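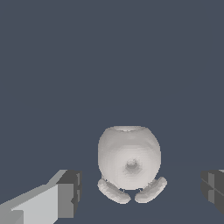

Myfanwy says I should stop calling it the egg cup, and that if I can't take the practice object seriously I won't take the demonstrations seriously either. She said this on the phone at lunch, before I'd even told her how the morning went. I think she's wrong about the egg cup and possibly right about the rest.

So, the little white pot with the stubby feet. All week I've been steering two gripper fingers toward it with a hand controller, closing them, lifting, setting it down, pressing save. Each save is one demonstration. Orsolya wants 1,365 of them by the end of December. We have 1,052, and a good share of those are mine, which ought to worry somebody.

What bothers me is that I don't do it the same way twice. After coffee I come in level and close evenly. By four o'clock I'm nudging the left finger in first and dragging the pot across to the other one, and the software takes that just as happily. It gets a green check mark. The robot is supposed to learn from both of me. I asked Orsolya which one it should believe and she said "the average," and then, when she saw my face, that it wasn't quite that simple. I would have liked to hear the part that wasn't simple, but she had a call with Stondale.

Also, the thing has no weight. I know there's a number for its weight somewhere in the settings, but my hand doesn't feel it. In the greenhouse at Florimora I could tell a watered pot from a dry one before it left the bench, and I'd change my grip without thinking. There's nothing in the controller for that. I squeeze until the fingers stop and I call it a grasp. Dilwyn thinks I'm being sentimental about pots. Dilwyn has not dropped as many as I have.

Friday was better, I'll admit it. Orsolya ran what the robot had learned so far and it picked up the pot in 13 tries out of 20 or so – I lost track near the end because I was watching how it came in. It had my hesitation. There's a little stop I make just before closing, when I'm checking the depth, and it made the stop too, every time, with nothing to check. Sheldon thought that was wonderful. I found it creepy and a bit embarrassing, like hearing my own voice on an answering machine.

I asked whether we could throw out the bad ones. Sheldon's answer was that variety helps. Maybe so. But variety is a generous word for what I do at four o'clock, and I noticed he didn't offer to go through them with me. I've started a list on the back of the Gough invoice, just the file numbers where I know I dragged it. It's a long list already.

Myfanwy wants to know if I'll stay on when they move to the real arm. I told her I'd decide after I'd felt it pick up something that can break. Tomorrow I'm going to try doing the whole session before lunch, no afternoon runs, and see if Orsolya can tell the difference. Need to ask Mererid for the early key. Also wrist brace, and call the dentist back.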